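Residents > Tillness House > Minutes

Minutes of the residents' meeting, March

The meeting opened at 9 in the common room.

1. Roof repair
The offer from Hutolik is 1405 — the price includes the gutters. It was agreed to accept it.

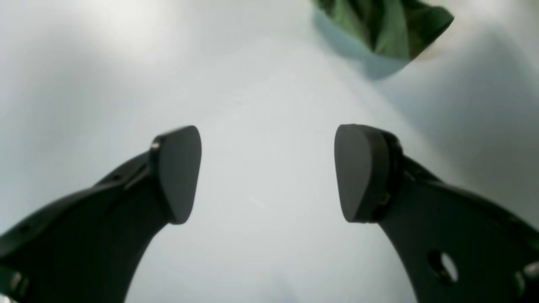
White surface, March

2. Bicycle room
Two old bicycles still have no name label. A note will hang on the door until April, and after this they will be given away.

3. Garden
Benítez can deliver the soil in April. The meeting asked for a smaller load than last year.
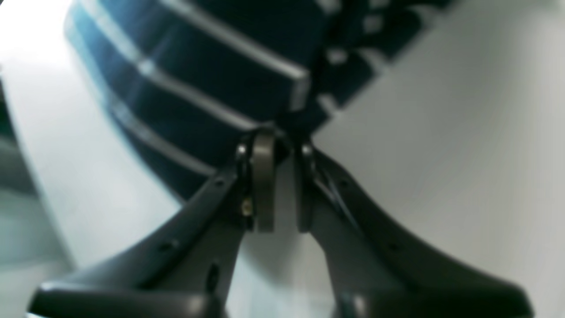
4. Other matters
The Rider parcel box stays closed at night. The next meeting is in May.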